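Mumero Cloth Handling Cell
Demo units, open day visits and what comes in the crate

The Mumero is a single-arm cell for picking up and moving soft goods: towels, knitwear, bed linen, anything that slumps when you lift it. It ships with the arm, a two-finger gripper, a wrist camera and the Tatance control box. We ran it all day at our January open day, and the notes below come mostly from what visitors asked us (thank you, there were a lot of good ones!).

Seeing it run

Fabric is such a fun thing to watch a robot deal with. A box has corners. A pile of knitwear has folds, hollows and seams that land somewhere new every time, and the Mumero has to choose a grasp point from whatever it's given. At the open day we let people drop the cloth in themselves, and one visitor from Papadakis, a hotel laundry, spent most of her lunch break trying to find a heap it wouldn't pick. She found 2. We have since added both to our test set.

The wrist camera feeds the screen beside the cell, so you can follow along from the arm's point of view. That screen had a crowd in front of it from the minute we opened - people love it.

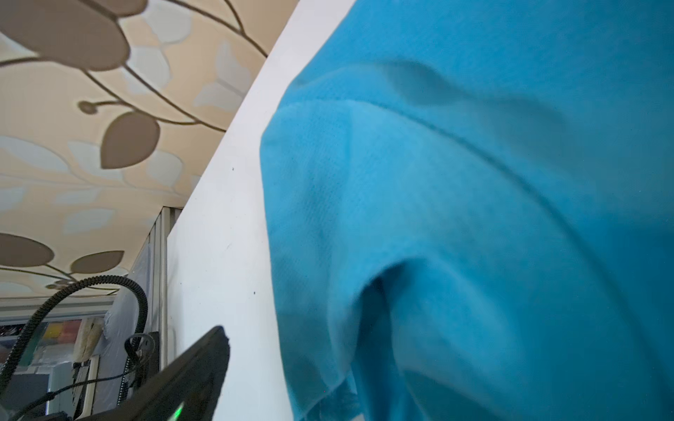 Wrist camera view with turquoise fabric on the right and the tip of the gripper at the bottom.

Kosmas Kalogeropoulos ran the demonstrations and kept a log as he went. The final tally was 2,072 picks, with 13 stops that needed a person to step in. Most of those were thin items clinging together, and he's happy to go through the log with anyone who wants the details.

Questions from the day

Does it fold? No. It picks, moves and places. Folding is a separate station, and the Mumero can hand over to one through the Tatance box.

Do I need special lighting? Bright, even light from above works well. Deep shadow in the folds is fine in our experience, but strong glare on a shiny work surface is harder.

How long does setup take? Allow roughly 300 minutes for a first install, including camera calibration. Moving it to another bench later is much quicker.

Can it learn our own items? Yes. Bring a bag of them when you visit and we'll try them on the spot.

Arranging a visit

The demo cell stays set up in the Ostasetti building, and mornings are best. Ask for Nusrat Navaratnam at the front desk and tell her what kinds of fabric you handle so the right fingertips are fitted before you arrive. Spare fingertips and cable sleeves are listed on the accessories page.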